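Sorting a work table into trays and baskets

Clear the table in one pass, working from one short end to the other. Use a perforated basket for light items and wrappers, and a shallow rimmed tray for cables. Wind each cable into loose loops — tight coils strain the sheath near the plug.
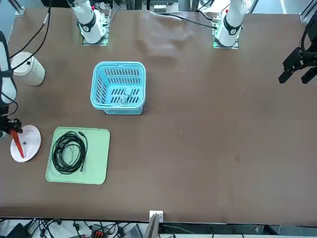 Keep plates apart from both. Scrape off crumbs before stacking, and stack no more than 6 high. Cups and canisters go upright at the back of the shelf. A Soro shelf insert 82 mm deep takes 2 trays side by side.

Wipe the surface last, then return the basket to its place. Repeat weekly.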